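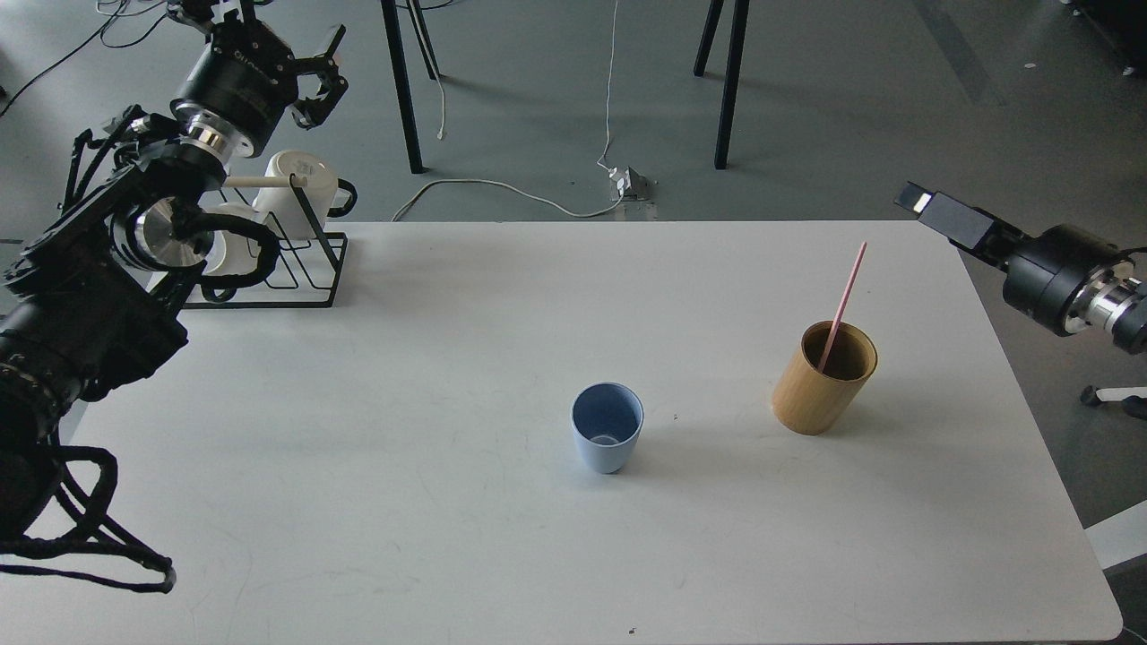
Una clienta de Tondodari escribió en junio que en su oficina había más tazas que personas y que, aun así, a las once de la mañana no quedaba ninguna en su sitio. Pedía un mueble. Le hemos hecho algo más pequeño.

Inicio | Productos | Sala de prensa | Distribuidores | Contacto

NOTA DE PRENSA

Dandex presenta Sturnard, un rincón de café que cabe en una mesa

Dandex, firma de menaje para oficinas y cocinas compartidas, pone a la venta la colección Sturnard, pensada para quienes disponen de una mesa blanca, poca paciencia y ningún armario libre. La componen un colgador de alambre negro para tazas, tazas blancas con asa, un vaso de plástico azul claro y un vaso cilíndrico en tono bambú donde dejar la pajita o el palito de remover, ese objeto que suele acabar en el fregadero de otro.

El colgador tiene base rectangular y aprovecha la altura, dimensión que las oficinas reservan por costumbre a los archivadores. Las tazas se cuelgan del asa y la mesa queda para lo demás - normalmente, migas.

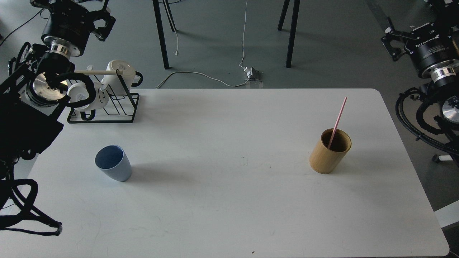

Colección Sturnard: colgador con dos tazas blancas, vaso azul y vaso cilíndrico con pajita rosa.

El diseño es del estudio Pfeiffer, que entregó 18 bocetos. Dandex descartó los que necesitaban instrucciones. "Queríamos que se pudiera ordenar hablando por teléfono", explican desde el departamento de producto, donde la prueba se hizo un lunes, a primera hora y sin previo aviso.

La primera tirada es de 2000 juegos y se distribuirá en 64 tiendas, además de la web de la marca. Las piezas se venden también sueltas, por si alguien ya tiene tazas y les ha cogido cariño. Los pedidos de empresa a partir de 320 unidades se entregan sin gastos de envío.

La colección no incluye café. Tampoco cuchara - la experiencia de la casa es que las cucharas de oficina no duran.

Material gráfico y muestras para medios: sala de prensa de Dandex.

Compartido 18 veces | 0 comentarios

© Dandex. Todos los derechos reservados. Aviso legal | Volver arriba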